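BOLETÍN DE LA TIENDA Y EL TALLER ROCHA
8/1/26

Vidrio de color: ordenar, lavar, volver a poner en la mesa

Voy corriendo, que cierro el boletín en nada y todavía tengo cajas en el pasillo. Pero el vidrio merecía su hueco este mes porque habéis preguntado mucho. Sobre todo por las piezas pequeñas, las sueltas, esas que no hacen juego con nada y que al final son las primeras que se van.

Empiezo por lo práctico. El lote que entró de Utard ya está desembalado. Vasos, tarros, algún florero, cuencos. Nada de vajillas completas, avisados quedáis. Margarida Henriques pasó una tarde entera separando por color y le debemos una merienda. Su sistema es de lo más simple: lo transparente con lo transparente, luego los verdes, luego los rojos, y al final la familia de los rosas, que se va deslizando hacia el violeta. Antes lo teníamos por tamaños. Un lío. Venía alguien a por un vaso rojo y había que remover la estantería entera.

Por color se ve todo de golpe. Y se ven los huecos también: verdes tenemos pocos. Si alguien tiene verdes en casa criando polvo, que los traiga y hablamos. Botellas de cuello estrecho, mejor que mejor. Las uso para una sola rama de eucalipto y aguantan el tipo todo el invierno.

Para montar en casa una mesa o una repisa, lo que hacemos aquí: los transparentes detrás, el color fuerte en medio, lo rosa y lo violeta delante. Superficie clara, madera si puede ser. Sobre oscuro el rojo se apaga muchísimo, probad y veréis.

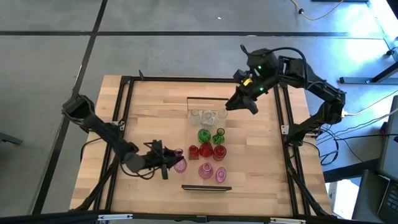
Los transparentes al fondo, después verdes y rojos, y los rosas en primera fila. El vasito violeta va a la izquierda, junto al florero rosa.

El rojo tallado es de mis favoritos, lo digo ya para que luego no haya disgustos. Facetas, buen brillo. Al lado puse el florero redondo, también rojo, y la taza roja cerrando la fila. Sigrún Damgaard opina que tres rojos juntos son demasiado y que ella metería un transparente por medio. Puede ser. A mí me gusta así, en bloque. Escribid con vuestro voto y lo cuento en el próximo número.

El cuenco rosa acanalado, otra cosa que me preguntáis: para caramelos, para anillos, para la sal gorda. El acanalado se ensucia en los surcos, eso sí. Cepillo de dientes viejo, agua templada, jabón neutro, paciencia. Nada de lavavajillas con el vidrio de color si le tenéis cariño. Y nada de pasar del agua muy caliente al grifo frío, que luego vienen los llantos.

Más cosas de limpieza, rápido. Para los floreros de cuello estrecho: arroz crudo, un chorro de vinagre, agitar, aclarar dos veces. Si queda un velo blanco en el fondo suele ser cal y sale con un vinagre más largo, toda la noche. Si después de eso sigue ahí, probablemente es el propio vidrio, que está picado, y no hay nada que hacer salvo ponerle flores y mirar para otro lado. Secar boca abajo sobre un paño de algodón, con un lápiz debajo del borde para que corra el aire. Lo del lápiz es de Sigrún y funciona de maravilla.

Guardar: papel de seda, no periódico, que mancha. Las tazas nunca una dentro de otra. Si ya lo habéis hecho y se han quedado pegadas, agua fría en la de dentro, templada por fuera, y girar despacito. Sin tirones!!

Precios. Las piezas sueltas van a 5 euros, sean del color que sean. Los tarros con tapa aparte, preguntad en caja. Para quien se lleve un surtido grande preparamos caja con separadores, de las de Skukora, que son las unicas que no se nos han abierto nunca por abajo. Las cajas se devuelven, por favor. En casa de alguien hay una torre de cajas nuestras y sabéis quiénes sois.

El catálogo completo del vidrio va por la referencia 877 y sigue creciendo. Está en la carpeta azul del mostrador, todavía sin fotos de todo, poco a poco. Si buscáis algo concreto dejad nota con color y medida aproximada, la altura sobre todo. «Un jarrón mono» no me ayuda mucho.

En noviembre haremos otra vez la mesa de intercambio con la gente de Prolska: traéis una pieza entera, sin desconchones, y os lleváis otra. El año pasado se acabó lo azul en un suspiro. Plazas no hay límite, mesa sí, así que venid temprano y traedlo lavado.

Me dejo lo de las lámparas, lo sé. Va en el siguiente. Cambios y devoluciones como simpre, con el tique y en la caja de la entrada.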